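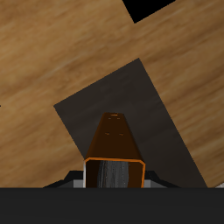
Dark gray board on streaked wood grain, rendered.

Search the notebook Enter keywords Go

Tuesday, April — Senyo Yakubu

Third try at the Kedier hide glue against our usual. The supplier sheet says 2,000 cycles of damp and dry with no loss of grip. I'd like to know who sat through 2,000.

Mixed to their ratio, held at 78 percent humidity overnight in the cabinet. Nine lap joints in maple, clamps off at 11 this morning. Two let go when I picked them up. The rest broke in the glue line, with hardly any wood torn. Our old batch tears wood nearly every time.

Ludmila Koubek thinks I starved the joints with too much clamp pressure. Maybe. But she said the same about the Ackah glue, and that one never got better with lighter clamps. I also don't trust the cabinet dial — it read the same with the door open.

Ovville swears by this stuff for chair rungs. They sell it, too.

To do: borrow the second hygrometer from Sordale, repeat at half pressure, weigh the dry glue this time. No order until then.

Contact the shop | © Sordale Joinery Workshop | Back to top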